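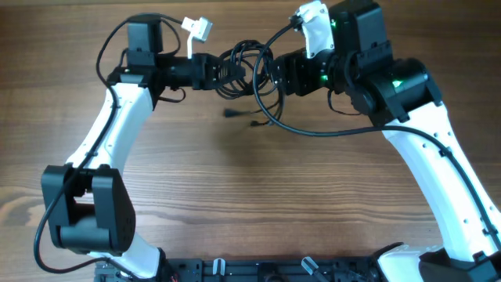
Howard Garside writes that he has always wrapped his leads round hand and elbow, and wants to know why they now twist the moment they are let go. Each elbow turn puts a twist into the cord, and the twist stays.

## Coiling thin black cord

- Lay the cord along a bench or tabletop first and let it find its own bend.
- Make round loops, 20 cm across. Turn every second loop under - the twists then cancel.
- Leave a short tail hanging for the tie.
- Tie at 2 points, loosely. Tight ties mark the sheath.

Leads longer than 11 m go on a drum.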